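Rindach Catalogue of Railway Station Cancels, Second Edition
Compiled by Siwan Landeg
Spiral bound, 300 pages

For collectors who own a drawer of railway postmarks and have stopped telling the family how full it is.

The first edition left out the Salley branch line, and the letters came in quickly. Some were polite. The second edition covers the branch in full, along with 121 cancels we had missed, misread or filed under the wrong town. Every entry gives the earliest and latest known dates, the colour of the ink and a rarity grade. The grades are Siwan's own and she will not be talked out of them.

New in this edition:
Travelling post office marks, now in their own chapter
An index by fragment, for when all you have is "...HOLM" and half a date
159 redrawn tracings
A short essay on the Priedītis forgeries, which are now worth more than some of the real ones
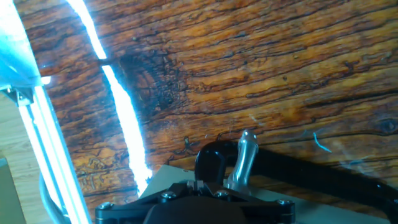
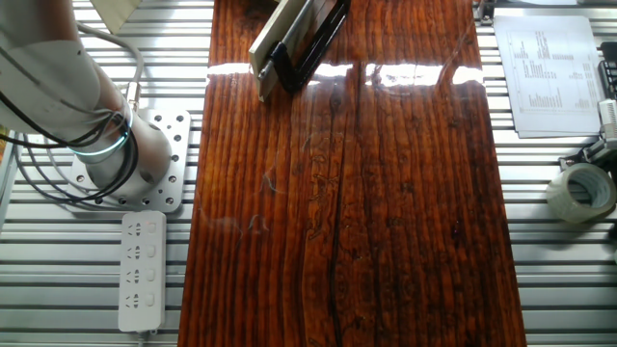
Dark knots and a good shine on the wood. 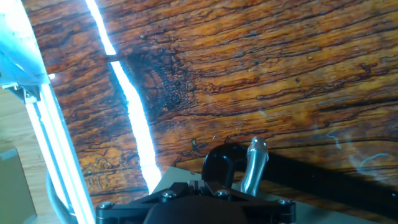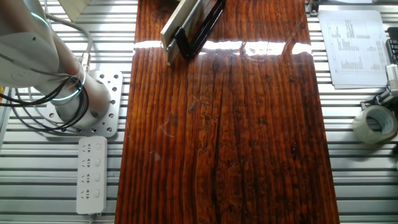
The Grosholm junction listings have been checked against the old mail bag registers, or the ones the mice left us. Where a date is doubtful we have printed it in italics. There is a fair bit of italics.

The spiral binding stays. We know it looks like a school recipe book on the shelf, but it lies flat beside a magnifier and a cup of tea — try that with a hardcover.

Owners of the first edition can buy the supplement on its own. It has the new entries and corrections but no index, so you will need a decent memory or a pencil. Limit of 2 copies per customer until the November reprint.

Corrections are welcome by post. Please use an interesting stamp.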